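Melina Alexiou starts most mornings by checking what came in overnight. Her team at Drilel collects examples of people folding laundry, and the count stood at 3,174 when we spoke in February.

"Folding a towel is solved, more or less," she said. "Clothes are where the model gets lost. Dark clothes especially."

The work is done in people's homes, with hand-held grippers that record as they move. Each person is asked for 50 takes of a task. Alexiou throws out any take where the garment leaves the view for long.

"We used to tell people to go slowly," she said. "That was a mistake. The model learned to hesitate."

She would like more bedrooms in the set – different beds, different blankets, different light.
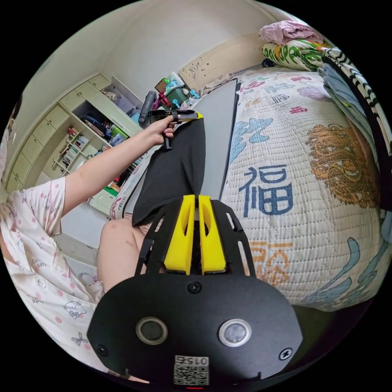
Lefteris Tsakiris would trade half of the new bedrooms for better labels. Takes from 6 homes still have no start and end points marked, he said, and until they do "we're storing them, we aren't training on them."

Alexiou agrees about the labels. She has set aside Saturday for them.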